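Notes on the Revision of the Play Kitchen Collection

The author has kept a household blog for several years and has used it chiefly to record decisions that would otherwise be forgotten. The present entry concerns the play kitchen collection, which is stored in the back room of our house in Nerkwood and is lent to families on our street and on the two streets adjoining it. The collection was last reviewed in February. A further review was considered necessary after a number of items had been returned to the wrong boxes.

The collection consists of two categories. The first is ordinary kitchenware, most of it retired from our own cupboards. The second is toy food, which has been bought, donated or sewn. In earlier years the two categories were stored separately, the kitchenware in a crate beneath the window and the toy food in a drawer. This arrangement was found to be unsatisfactory. Children who borrowed the drawer had nothing in which to cook, and children who borrowed the crate had nothing to cook. Pavithra Fernandes, who shares the house and the responsibility for the collection, proposed that the two be merged and sorted again by use. Her proposal was adopted.

For this purpose the contents were spread on the white table, without any attempt at order, so that each article could be considered beside the others.
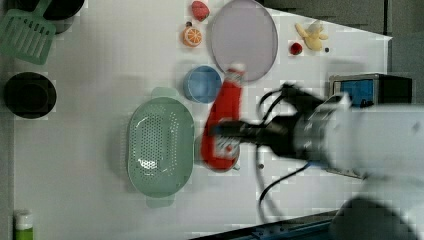 The colander presented no difficulty. It is pale green, oval, and has a handle at each end, which suits two children carrying it together. It has been assigned to the washing box, in which fruit is to be kept from now on. The strawberry and the halved orange will go with it. The small light blue bowl was claimed by both the washing box and the cooking box, and after discussion it was awarded to the cooking box, where bowls are in shorter supply.

The black pan and the green slotted spatula will be lent as a pair. Borrowers are requested to return them as a pair. In the past the spatula has been absent for as long as 75 days, and it is difficult to interest a child in a pan without something to turn the food.

Very small articles remain a matter of concern. It has been decided that anything smaller than a toy raspberry will be held back when the borrowing household includes a child under three. Parents may ask for these articles separately. They will be handed over in a lidded tin and should come back in the same tin.

The question of repairs was then taken up. Rodel Umali, our neighbor on Lotau Street, has generously offered to attend to loose seams, and a sewing basket has been set aside for his use. The fabric foods are by a wide margin the most frequently borrowed part of the collection. They make no noise when dropped, a quality appreciated by those who live in the apartments on Cabrera Court. They do, however, gather lint, and their stitching must be inspected on every return.

The ketchup received particular attention in this regard. It is a favorite of the younger borrowers, and the work on its label is of a kind that one would be sorry to lose. The word HEINZ is sewn in black, with the number 1869 beneath it in red, and there is a round red tomato near the bottom.
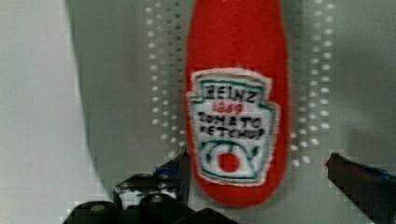
Embroidered pieces should be cleaned with a damp cloth only. They should not be placed in the washing machine, even inside a pillowcase, and they should not be dried on a radiator. A frayed edge on a sewn label is no cause for alarm and should be left alone. Trimming it at home tends to shorten the life of the patch, and any household in doubt is asked to consult Mr. Umali before picking up the scissors.

Loans will continue to run for 8 days. The collection may be visited after four in the afternoon, by arrangement with either Ms. Fernandes or the author. A second crate has been ordered from Stundimdale and will hold the cooking box when it arrives. Until then, the cooking box will stand on the lower shelf beside the door, and borrowers are asked to leave the upper shelf clear for returns.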